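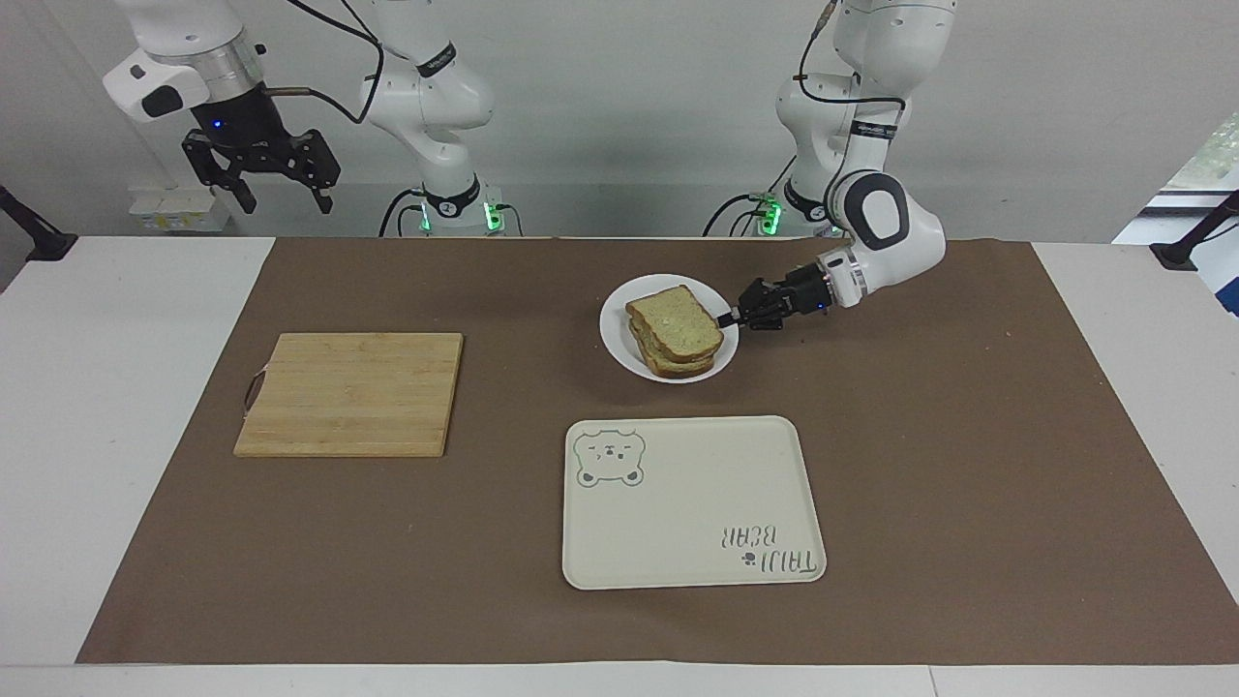

Über uns

Wir sind Nimia, eine Schule fürs Brot! Genauer gesagt: eine kleine Kursküche, in der sich alles um das dreht, was nach dem Backen kommt. Schneiden, stapeln, belegen, anrichten, gemeinsam essen. Backkurse gibt es viele (und viele davon sind großartig), aber wer erklärt einem eigentlich, wie man aus einem guten Laib ein gutes Abendbrot macht? Diese Frage hat uns so lange beschäftigt, bis wir im April unseren ersten Kurs angeboten haben. Er war nach 4 Tagen ausgebucht, und seitdem haben wir kaum noch aufgehört, über Brot zu reden.

Was wir machen

Unser Grundkurs heißt »Brett, Teller, Brot« und dauert einen Abend. Man braucht dafür keine Vorkenntnisse und keine teure Ausrüstung. Ein Schneidebrett aus Holz, ein runder weißer Teller, ein Stapel Brotscheiben, ein Tablett, dazu eine große Lage braunes Papier auf dem Tisch – damit fangen wir an. Auf dem Papier darf gekrümelt werden, und nach dem Kurs wird es einfach zusammengefaltet. Wir lieben diese Papierunterlage! Viele unserer Gäste haben sie inzwischen auch zu Hause auf dem Küchentisch.

Im Aufbaukurs »Forkarero« geht es um Aufstriche, belegte Brote und die große Platte für Gäste. Wir rühren Kräuterquark an, rösten Kerne, legen Radieschen ein und probieren, welches Brot zu welchem Belag passt. Ein kräftiges Roggenbrot verträgt erstaunlich viel Meerrettich, ein mildes Weißbrot will lieber Butter und ein paar Flocken Salz. Darüber kann man sehr lange diskutieren, und das tun wir auch.

Für Schulklassen und Kindergruppen gibt es den Brotvormittag. Die Kinder decken selbst den Tisch, verteilen die Scheiben, streichen, schneiden Gurken und räumen hinterher gemeinsam auf. Wer möchte, nimmt ein Pausenbrot mit nach Hause.

Unsere Küche

Sie finden uns im Hinterhaus des Brorham, 60 Quadratmeter mit hohen Fenstern zum Hof. Die Tische sind weiß und lassen sich gut abwischen, der Ofen ist alt und etwas eigenwillig, und der Brotschrank riecht schon am frühen Morgen so gut, dass wir regelmäßig zweimal frühstücken. Mehr als 21 Personen nehmen wir pro Kurs nicht auf, damit alle an den Tisch passen.

Mit wem wir arbeiten

Brot kaufen wir bei kleinen Bäckereien in der Umgebung. Gewürze und eingelegtes Gemüse kommen von Thepsuriya, einem Laden zwei Straßen weiter, dem wir unter anderem unsere Chilibutter verdanken. Übrig gebliebene Scheiben werden bei uns zu Croûtons, Brotsalat oder Semmelbröseln. Das Rezeptheft dazu liegt in der Küche aus und darf gern abfotografiert werden.

Mitmachen

Bis heute haben 528 Menschen bei uns am Tisch gesessen, und wir freuen uns über alle, die noch kommen! Die neuen Termine für Grund- und Aufbaukurs stehen im Kursplan. Gruppen fragen wir am liebsten vorher, was sie gern essen und was nicht – bitte nennen Sie uns auch Allergien und Unverträglichkeiten gleich bei der Anmeldung. Schürzen sind vorhanden.

Stand: Juni 2026

Kursplan
Anmeldung für Gruppen
Gutscheine
Kontakt und Anfahrt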